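Restosham Minibar Restock: equipment plan and budget notes

README for the planning folder. Last edited May 21, 2018 by Refilwe Mofokeng.

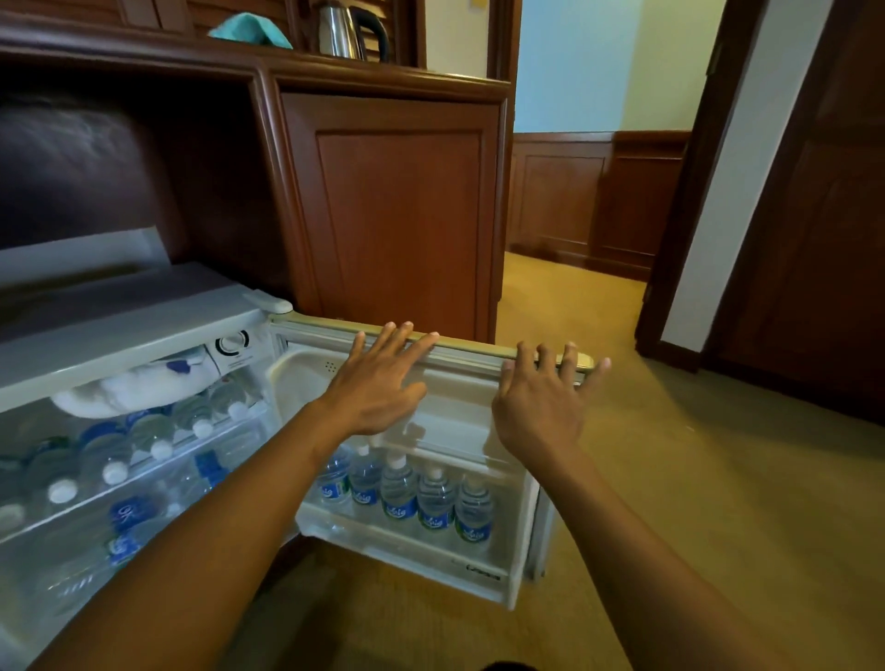
What is in this folder

- costs: quotes for arms, mobile bases and spares, one sheet per vendor
- rooms: cabinet and door measurements, by floor
- clips: head-camera recordings of minibar work, done by hand
- open-items: questions for the vendors

Scope

The plan covers one mobile unit that opens a minibar, restocks water and closes the door again. Cleaning and bed making are out of scope. The survey covers 38 rooms. The other floors have different cabinets and will be measured in October.

What the work asks of the equipment

- Reach down to a fridge built into the lower part of a cabinet, from a standing position on carpet
- Handle small water bottles both lying on a shelf and standing in the door bin
- Close a loaded door without knocking the bottles over – two arms preferred, one accepted
- Fit between the open fridge door and the room doorway

Budget lines

- Gripper pads, first set plus spares: $200
- Wheels for carpet: $58 each, quoted by Demach
- Practice fridge and cabinet mock-up: almost $2,000, Pratier
- Arms and base: no figure yet. Coughlan quotes them only as a package, and Rainer Vogler has asked for separate prices.

Known gaps

Door force has not been measured. Do not size the arms from the clips – they show hand positions but give no load. Kai Weidemann has the force gauge.

Shipping and training are missing from every quote.

Contact

Costs: Refilwe Mofokeng
Room measurements: Lieselotte Wegener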